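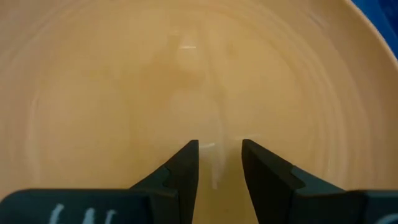
Unit 6 of the course deals with the finishing and packing line at Lillasden, a tableware plant where two robot arms took over part of the bowl handling in April. The unit asks what happened to the jobs around the arms. Bowls are a useful case for this. A curved wall gives a gripper no flat face to close on, and it throws reflections back at a wrist camera. In the tan bowl shown, the overhead light leaves a short white streak near the top and a wide pale band down the middle, while the concentric rings in the surface are faint. A person looking for a hairline mark tilts the bowl and the streak moves. A fixed inspection routine has to separate glare from surface by other means, and at Lillasden part of that work stayed with people.

Filed under: Course Materials > Work and Automation

6.1 Tasks before the change

Each packer had four tasks: pick the bowl from the belt, check the inside, check the rim, place the bowl in a divided carton. The tasks were paid as one job. A shift handled 3,138 bowls on average, split among the packers on duty. Checking took up a small part of the cycle and was learned mostly by standing next to someone who already knew it. There was no written standard for a reject.

6.2 Tasks after the change

The arms pick and place. The wrist camera takes a view of the inside of each bowl, and the software (Winen, version 2) passes it, rejects it, or sends it to a side table. A packer, now called a line checker, decides on the bowls at the side table. In the first full week, 409 bowls were sent there. Most were passed by hand.

Three points should be noted for the discussion.

(a) The share of judgment in the job went up. The checker sees only doubtful bowls, one after another, and no longer has the clear cases in between. Checkers reported more eye strain and less shoulder pain.

(b) The reject standard had to be written down. Samer Rizk, the shift lead, wrote the first draft with the checkers. It was 15 lines long. Disagreements that had been settled at the belt for years came up at once, mainly over rings: how visible can a ring be before it counts as a flaw?

(c) Pace is now set by the arms. Checkers can stop the line, but the stop is logged under their number. Under the old setup a packer could slow down for a minute without a record. Bakari Sang, who represented the packers, asked for the log to be kept by station. This was agreed for a trial period.

6.3 Skill and pay

Compare with the Kouris case in Unit 4. At Kouris the remaining manual work was simpler than before, and the pay grade was lowered for new hires. At Lillasden the manual work is harder to do and there is less of it. The grade was left as it was. Students often assume that a harder task leads to a higher grade. Grading at both plants looks at formal training and responsibility for equipment, and visual judgment learned on the job scores low on both.

Training is the second problem. A new checker used to see thousands of ordinary bowls before being trusted with a doubtful one. The side table does not supply that. Lillasden now keeps a shelf of reference bowls - passed and rejected - and new checkers spend their first days with it.

6.4 Terms

Exception handling: work left to people when the automatic process cannot decide.
Pacing: what sets the speed of the work, and who can change it.
Tacit standard: a rule applied in practice but not written down.

6.5 For the next session

Read the Flumbridge report, sections on job rotation only. Write one page on point (c) above. State who benefits from a log kept by station, who benefits from a log kept by person, and what a maintenance team would need from either. Bring a task list for a job you have done yourself, in the same form as 6.1.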